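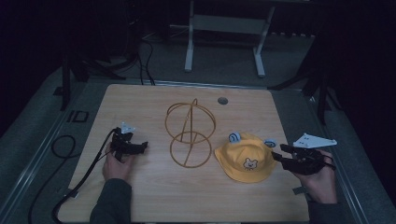 ## Getting a floppy bucket hat to sit right on a wire stand

I have a soft spot for kids' bucket hats, and the yellow bear one is my favorite of the bunch. The trouble with soft cotton-type hats is that they spend most of their lives squashed in a drawer, and then you put one on a stand and it slumps like a pancake. So I've worked out a little routine (it takes me five minutes, less if I haven't lost the lint roller again).

### What I use

- A wire hat stand. Mine is the gold kind with a round cage on top and a ring for a base, from Gronero. It weighs next to nothing.
- A lint roller or a soft clothes brush
- A damp cloth and a drop of mild soap
- Tissue paper, a sheet or two
- A table with some elbow room

### Steps

1. **Lay the hat brim down first.** Smooth the brim out flat with your palm and work your way around. If it has a wave in it, tug gently outward on both sides of the wave.

2. **Look over the seams and patches.** Turn the hat as you go and check the stitching along every panel. Embroidered patches like to collect fuzz around their outlines, so go easy there with the roller — a sticky sheet can lift a loose thread. Any grubby spots get a dab with the damp cloth. Dab, don't scrub!

3. **Let it air dry before going on.** I leave mine overnight if I've used any water at all. No hair dryer, please. I tried that once on a Skillport cap and the brim has never forgiven me.

4. **Find the creases.** Pinch the cloth along a fold, lift it a little, then let it drop and flatten it with your fingers. A stubborn crease may need a few rounds of this.
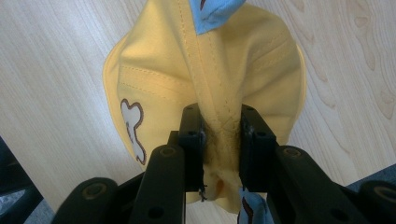 *The yellow hat up close, pinched into a fold near its bone patch.*

5. **Steady the stand.** Set the base ring flat on the table, away from the edge and away from any cable hole (a ring that sits half over one will wobble every time you bump the table). If the ring has gotten bent, press the high side down with your thumb until it stops rocking.

6. **Lower the hat on from above.** Hold it by both sides of the brim and bring the crown down over the cage. Don't drag it on from one side, or the lining bunches up and you'll be starting over.

7. **Turn it to face you.** Line up whatever is on the front, a bear face in my case, and then fix anything that sticks up. Ears tend to flop backward, so I prop them with a finger while I settle the crown.

8. **Fill the gaps.** If the crown still sags between the wires, tuck loosely crumpled tissue inside the cage. White tissue only — colored paper can bleed if the room gets damp.

### If it keeps sliding off

The hat is probably too big for the cage. I wrap a strip of felt around the widest loop, and that gives the cloth something to grab. A Vukton stand I had before was worse for this, very slick wire, and it took two strips.

For long-term storage I take the hat off again, stuff it with tissue and put it in a box by itself.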